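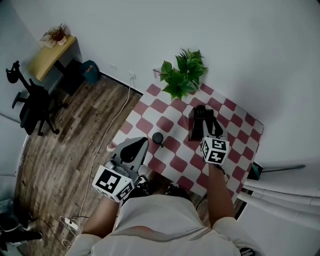
*Seated at a table with a red-and-white checkered cloth, seen from above.*

**"Pesthorpe" gets its theater run after all, opens in Uken first**

Nov 12, 2023

The revenge movie that was supposed to be dead is not dead. "Pesthorpe," the sword picture Brodie Whitcombe directed and then spent most of the year fighting over, will open at the Tesach in Uken before going out to other screens. Confirmed over the weekend by Whitcombe and by Rüegg, the distributor, in separate emails that did not agree on much else.

Short version for anyone who hasn't followed it. Rüegg bought the movie, liked it, then asked for a shorter one. Whitcombe said no. Rüegg pulled it from the September slate and for a while the talk was that it would go straight to streaming in the short cut, no theaters, no premiere, maybe no director's name on it either. Lead actor Fares Matar said in an interview he'd stopped checking his phone for news.

Now there's a deal. The theatrical version runs 100 minutes, which is the length Whitcombe wanted. The streaming version, later, will be 9 minutes shorter. Both will carry the director's name. Rüegg's email called this "a version for every viewer." Whitcombe's email called it "fine."

**What got cut and what came back**

Most of the argument was over one sequence in the middle. Matar's character, a former bodyguard named only as the Porter, gets home after the big fight at the ferry terminal and does not do anything. He takes his boots off. He eats. He tries to get a ring off a swollen finger and can't. No music, hardly any talking, and the next sword doesn't come out for a long stretch.

Test audiences split on it. Rüegg's people wanted it down to a couple of shots so the story could get to the second half faster. Whitcombe has said in every interview that the whole movie is built around that kitchen and that without it you just have a man hitting people.

I saw the long cut at a press screening back when it was still on the September schedule, and I'm with Whitcombe. Mostly. The boots part is great. The ring part is great and kind of hard to watch. There's a phone call after that could lose half its lines and I wouldn't miss them. But the room went quiet in a good way, and when the doorbell finally rang a guy two seats down from me said a word I can't print.

All of it is back in the theater version. The streaming cut keeps the ring and drops the phone call, so maybe everybody wins there. It also trims the opening credits and loses a flashback with the Porter's sister. Haven't seen that cut. Nobody outside the company has, as far as I know.

**Matar's big year, late**

For Matar this matters more than for anyone. He's 40, he has been the second villain in more movies than he can list, and this is his first time with his name over the title. He did stunt work before he acted and he did nearly all the sword stuff here himself. The exception is a fall down a stairwell that the insurance would not let him touch.

"I've died in a lot of elevators," he said by phone. "I've been thrown off a lot of roofs. I wanted to see what it's like to be the guy who walks out at the end." Then, after a pause: "I'm not telling you if he walks out at the end."

He trained for it in a yellow tracksuit his wife bought him as a joke. It was not allowed anywhere near the set. Whitcombe had a rule about that, no yellow on the lead, no matter what, because "people have seen that movie, I've seen that movie, I love that movie, we are not going to be in that movie." So the Porter wears a brown coat the whole way through. It gets worse and worse. By the last reel it's barely a coat. Costume made 5 of them in differnt stages of ruin and Matar kept the worst one.

Asked if he was angry at Rüegg during the months the film sat on the shelf, he said sure, a little, then said he'd been in this too long to be angry at a calendar. He'd already signed for something else by then. A comedy. He plays a dentist.

**How the deal happened**

Depends who you ask. Rüegg says the plan was always to find the right window and that the September date was only ever "a target." That's not how it was described at the time. The posters had the month printed on them. I have one.

Whitcombe gives the credit to the Tesach, which kept asking. The theater had sold advance tickets for the original opening, had to refund them all, and got enough complaints that the management wrote to Rüegg and offered to run the long cut on its main screen for a full week, at its own risk, on whatever date the company liked. That letter went around. A couple of other theaters wrote similar ones. After that things moved pretty quick, for this business.

Nobody would talk about money. Whitcombe did say the new contract has a line in it about final cut on the next one, if there's a next one, and that getting that line took longer than everything else put together.

There's a next one on paper, anyway. Not a sequel. A smaller movie, present day, no swords, two sisters and a motel. Whitcombe wouldn't give the title. Matar isn't in it, or wasn't as of this week. "He keeps calling me about the motel clerk," Whitcombe said. "It's four lines. He wants the four lines."

**The opening**

The Tesach gets it first, on the big screen, with Whitcombe and Matar both there for the first evening show and questions afterward. Last time I was at one of those the questions went longer than the movie, so eat before. The other theaters follow the week after. Rüegg says the list is not final and wouldn't send the draft.

Exact day still to come. The theater says it will post it as soon as the company signs off on the print, and that people who were refunded in the fall get first pick of seats. You need the old confirmation email for that. If you deleted it, call the box office, they said they can look you up by last name but be patient with them, it's the same two people who do the popcorn.

The rating stays where it was. It's a bloody movie, less than the trailer makes out, but the ferry terminal is rough and there's a thing with a paper cutter. Leave the little kids home.

Also asked about the trailer. The one online now is the old one, cut by Rüegg for the short version, with the loud song. Whitcombe hates the song. A new trailer is being put together with the real score, which is mostly cello and some banging on what I'm told is a radiator. Should be out before opening. The song is staying in the streaming cut over the end credits, and that was apparently one of the last things settled. Whitcombe lost that one.

**Small stuff**

- The running time on the Tesach's website is still wrong as of this morning. It lists the short cut. The long one is what's playing.
- No word on a disc. Rüegg says "under discussion." Matar says he wants one with the stairwell fall from all the angles so his stunt double gets some credit. Fair.
- The town in the title isn't a real place and no, you can't visit. The streets were shot all over, a lot of it in Uken, mostly at night behind the old freight yard. If you live over there and wondered about the rain machines, that was them.
- The press screening planned for this week is off, moved to closer to opening. If you had a seat you still have it.
- An earlier item here said the streaming cut would come out the same day as the theater run. Wrong, my mistake, that was the old plan. Theaters first, streaming after, no date on the second part yet.

More when the Tesach posts the day. I've got a longer talk with Matar recorded and will put that up too once its typed out.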